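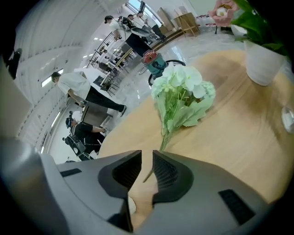

HOME & GARDEN

Hydrangeas: what I learned in six summers

When I moved into my unit in Geelong I knew nothing of hydrangeas. In the country where I grew up, we had them only in the cemetery, and my mother did not want them near the house. My neighbour, Saoirse Moriarty, gave me the first cutting over the fence, in a yoghurt cup. Now I have 19 plants, and several readers of this newsletter have asked me to write down how I care for them.

The most common question is about colour. If your soil is acid, the pink and blue kinds will go to blue. If there is lime in it, they will go to pink. White ones stay mostly white, whatever you do, and may turn a little green or pink when the flowers become old. I have seen people buy expensive powder for a white hydrangea and then wait the whole season for blue. Please keep your money.

Water is the second matter. In hot weather the leaves hang down by two o'clock and look finished. Wait until the evening before you decide. If they are standing again, the roots have enough. If they are still hanging, give a full watering can to each plant, slowly, at the base. I put pea straw around mine in spring, as thick as my hand is wide, but I keep it away from the stems.

Pruning I do in July. For the mophead kind, I cut each stem back to the first pair of fat buds, and I take out the oldest wood at the ground. In my first year I cut everything to the knee and had almost no flowers, only very healthy leaves. The paniculata kind is different and can be cut much harder.

For cuttings, choose a stem that has not flowered, with two or three pairs of leaves. Remove the lower leaves and cut the others in half. Keep the pot in shade and do not pull at it to check for roots, even if you are curious as I am.

The plant swap is on Sunday at the Odora Street hall, from 10 am. I will bring up to 24 rooted cuttings, mostly white and some blue. Please bring your own pots or a box for the car.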